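Wiring the house, part one: giving up on the wifi

We moved in October and by the end of the month I had stopped pretending the wifi was going to get better. The house is long and narrow, the walls on the ground floor are solid brick, and the phone line comes in at the front, next to the coat hooks. My desk is at the back, upstairs. Between the two there are three brick walls and a chimney.

I tried the usual things first. I moved the router to the top of the bookcase. I bought a pair of plug-in adapters that send the signal through the mains, and they worked well until the washing machine started. Then I bought a mesh kit from Ledomeo, which was better than the adapters and still dropped video calls most afternoons, usually a little after two. I sent it back.

So it was going to be cable. I had put it off because I didn't want holes in the walls, and because I thought it would cost far more than it did.

What I bought

The main thing was the cable itself. I measured the route with a piece of string, added a bit for mistakes, and ordered a 300 metre box from Lometti. That is far too much for one house, but the shorter lengths on their site worked out nearly as dear. The rest was wall sockets, back boxes, a small switch, a punch-down tool and a bag of clips. My limit for everything was £500 and I came in under it, though only because I already owned a decent drill.

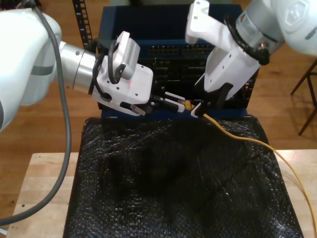 I didn't buy the fancy tester. The cheap sort with a row of lights is enough for a house. It tells you whether all the wires are joined at both ends and in the right order, and at home that is nearly always what has gone wrong.

Choosing a route

This took longer than any of the actual work. My first plan was to go under the floorboards, until I lifted one in the hall and found that the joists ran the wrong way. The second plan was to go up through the cupboard under the stairs, into the landing ceiling, along the loft and down again behind the wardrobe in the back bedroom. It uses more cable but hardly any of it shows, and I only had to drill through one brick wall.

If you are doing this yourself, draw it out before you drill anything. Mark where the mains cables run and keep away from them. Where you have to cross one, cross it at a right angle. I also left a length of strong string in every hole alongside the cable, tied off at both ends, so that I can pull something else through later.

Pulling cable through a loft is a dull job for one person. You pull a bit, crawl back to see what it has caught on, free it and pull again. Wear a mask and long sleeves. The old insulation got down my collar and I itched until bedtime.

Ends and sockets

I used solid cable in the walls with a proper socket at each end, then short ready-made patch leads from the socket to whatever needs it. I had thought about crimping plugs straight on to the long runs, and I am glad I didn't. Sockets are easier to fit, and if a lead gets trodden on you swap the lead. 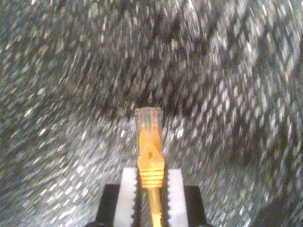
A yellow patch lead, connector end up.

Buy the leads in different colours. I have yellow for the desk, blue for the television and grey for the rest. It costs nothing extra and saves following a wire back by hand behind the furniture. Label the sockets too, at both ends, on the day you fit them. I left mine until the next evening and had to go round with the tester again to work out which was which.

Of the six runs, 2 failed the first time I tested them. One had a pair swapped over at the socket and the other had a wire that wasn't pushed all the way down. Both were put right with the punch-down tool, and the slowest part was getting the faceplates off again without chipping the new paint.
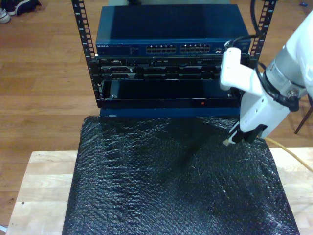

Where it all ends up

Everything comes back to the cupboard under the stairs. For now the switch sits on a shelf with the router beside it and the Jansen vacuum cleaner pushed in underneath. I would like a small wall cabinet eventually, but the cupboard door closes and there is enough air in there.

The desk now gets the full speed we pay for, and the afternoon calls have been fine so far. The wifi has improved as well, now that the television is no longer using it. I still need to fill the hole behind the wardrobe and paint over it, and there is one socket in the kitchen that sits slightly crooked and will have to come off again.

Part two will be the loft access point, once I have decided where to put it.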